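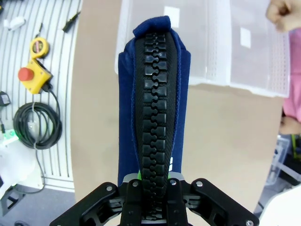 *The Womby gripper holding the lower end of a black zipper on a navy blue fabric piece at the Mandagi workshop in Gavdale.*

**Gavdale workshop members release plans for Womby, a robot arm setup that learns to work zippers**

GAVDALE, Dec 15, 2022 — Members of the Mandagi shared workshop are putting the full plans for Womby online today, free for anyone who wants to build one, change it or borrow a piece of it for something else. Womby is a tabletop robot arm with a two-finger gripper and a camera at the wrist, and for most of this year it has had one job: zippers.

The release covers the mounting plate drawings, the wiring diagram, the gripper linkage files, the control software and 1000 recorded practice runs on fabric pieces with zippers sewn into them. The runs that went badly are in there along with the good ones, and the group hopes people will dig into both.

"I wanted to see if a machine built in a shared shop could handle something soft," said Retno Tarigan, who started the project in May. "Blocks are easy to love because they stay where you put them. Cloth moves every time you breathe near it! I got hooked on that the first evening and I still am."

**Why a zipper**

Tarigan sews, and the idea came from a pile of jackets that needed new zippers. The project has not reached the point of replacing one. What Womby practices is smaller: find the bottom of the zipper, close the fingers on the tape, and keep hold while the fabric is straightened or the arm pulls gently toward itself. The group started with large molded zippers with chunky teeth, which are easier for the wrist camera to pick out than fine coil ones, and has stayed with them for everything in this release.

The gripper is a set of flat black plates and linkages held with ordinary screws, so a bent part can be swapped in the time it takes to find the right driver. Earlier fingers had sharp inside corners that snagged the woven tape. The current pair is Tarigan's fourth design, with the corners rounded over by hand using fine sandpaper. The drawings show the rounded shape, but builders are encouraged to do the last bit of smoothing themselves and check it by dragging a scrap of tape through.

**What the practice runs showed**

Of the 1000 recorded runs, 531 ended with the zipper tape still held after a five-second pull. That number includes the early weeks, when very little worked. In the last batch, recorded after the finger change and a rewrite of the closing routine, the share was 82 percent.

Most of the remaining misses fall into two kinds. In one, the fingers close on fabric beside the tape and carry the whole piece along. In the other, they close a little too low and the end of the tape slides out. Navy and black together are hard on the camera in the evening, and the setup notes have a long section on lighting that came out of those sessions. Two desk lamps, one on each side and aimed at the wall instead of the table, made a bigger difference than any change to the code.

"People ask me when it will be finished, and I don't have an answer," Tarigan said. "I come in after dinner, I run a batch, I find something odd, and then it's late. The rounded fingers were such a good night. We ran it again and again and kept cheering at a zipper."

**Building your own**

The plans assume a sturdy table, a drill, hand tools and some patience with cables. An emergency stop button is part of the parts list and the control software will not start without one connected. The build guide asks that it sit on the table within reach of whoever is running the arm, with its cord bundled so it can't be dragged into the work area.

Builders don't need the same arm. The mounting plate has slots in place of fixed holes, and the software keeps arm settings in a single file. A second group, at the Badeo makers' room across the river, put together a copy from a draft of the guide this fall and sent back a page of corrections, all of which are in the released version. Their copy uses a shorter arm and a lower table, and they have been trying it on tote bags and pencil cases.

Sewing patterns for the practice pieces are included too. Each is a simple panel with the zipper down the middle and a folded edge at the top, and a beginner can make one in an evening. Fleece and other soft fabrics are welcome — the more kinds of cloth people try, the more useful the shared recordings will become.

**Next steps**

The group plans to work on the slider next, starting with pieces where the pull tab is already standing up. Smaller zippers will follow if the camera can be moved closer without bumping the fabric. Anyone who records runs on their own build can send them in through the project page, and the notes explain how to name the files so they sort properly.

**About Mandagi**

Mandagi is a member-run shared workshop in Gavdale with benches for woodworking, electronics and sewing. Members pay for their own materials and share the tools. Womby was built there in evenings and on days off, with parts paid for by the people working on it.

**Contact**

Retno Tarigan, Womby project
Mandagi shared workshop, Gavdale
Messages can be left at the front desk or through the form on the project page.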